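Equipment Planning Group, Mitside Automation Lab
Minutes of the meeting of 17th May
Chair and minutes: Asmaa Tawfik

1. Minutes of the last meeting
Approved with one correction. The Matutura quote for cable trays was for supply only. Installation has to be priced separately.

2. Simulation work, progress
The two-arm cell is modeled and running. Tasks in use now are small-object handling (the cup) and the slider panel. The group looked at views of both before going on to the budget. 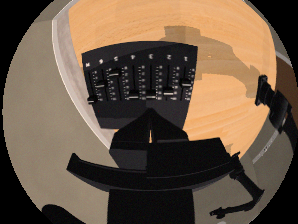
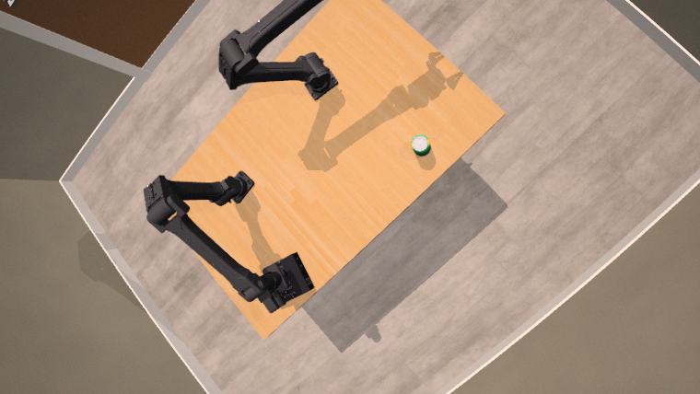
Two-arm cell in simulation: slider panel at the gripper (first), table and both arms from overhead (second).

Points raised:
The slider knobs are close together. Fingers for the real cell should be priced in a narrow version as well as the standard one.
Clearance between the arms is still an open question. Nobody wants to fix the table size until the reach check is finished.
Asmaa asked that the table and both arm mounts be treated as one purchase. Ordering them apart last year cost us a second delivery charge and a set of adapter plates.

3. Arms
Two suppliers have answered, Juretti and Malabanan. Juretti's price includes mounting hardware and a spare wrist flange. Malabanan's does not, but the lead time is shorter. Neither quote covers grippers. The group agreed to buy two arms of the same model from one supplier so that spares can be shared. No supplier was chosen. Both will be asked to requote with grippers and to state what the warranty says about modified fingers.

4. Budget
A limit of $3000 was set for the table, mounts and floor fixings together. Arms and grippers stay on their own line and will go to the finance office once the new quotes are in.
$511 is left in the small tools line. It was agreed to spend this on finger blanks and fasteners before the line closes in July.
A request for a second overhead camera was put off. It can come back when the arm prices are known.

5. Room
The cell will go in Room 5. Power on the long wall needs to be checked before the table position is marked out. The old workbench has to be moved first, and there was some discussion of where. Storage was ruled out as it is full. Left open.

6. Actions
Asmaa Tawfik: write to Juretti and Malabanan for revised quotes with grippers and warranty terms.
Simulation team: finish the reach check for both arms and send the smallest workable table size.
Simulation team: repeat the slider task with the narrow finger model.
Workshop: price the table and mounts as one item, with floor fixings shown separately.
Workshop: get an installation price from Matutura.
Facilities: check power in Room 5.

7. Next meeting
To be called when both revised quotes have arrived.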